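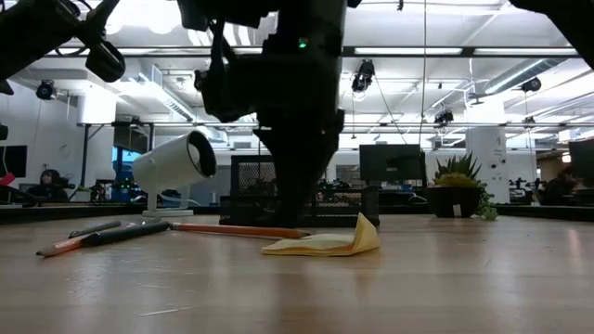 Week 6: What the quote leaves out

Dostia will sell you an arm at a price that looks reasonable. Keep the quote, you'll want something to laugh at in June.

Budget lines students forget:
Gripper, quoted separately.
Mounting rail and ceiling fixings.
Cameras, and the cables for them.
Fluorescent lighting you already own and may come to resent.
Spare fingers: allow 3000 a year.
Things to pick up. Pencils and sticky notes are cheap, and still need a purchase order.

Case: Tetik planned for 17 days of installation and paid for 40. The Drivusach site had ordered its tables last.

Delivery: Mishra quotes 143 days. Put that in your plan as written, then add a month for customs.

For next week: cost a two-arm bench, with servicing, over three years. Show VAT. Bring the spreadsheet, with formulas left in.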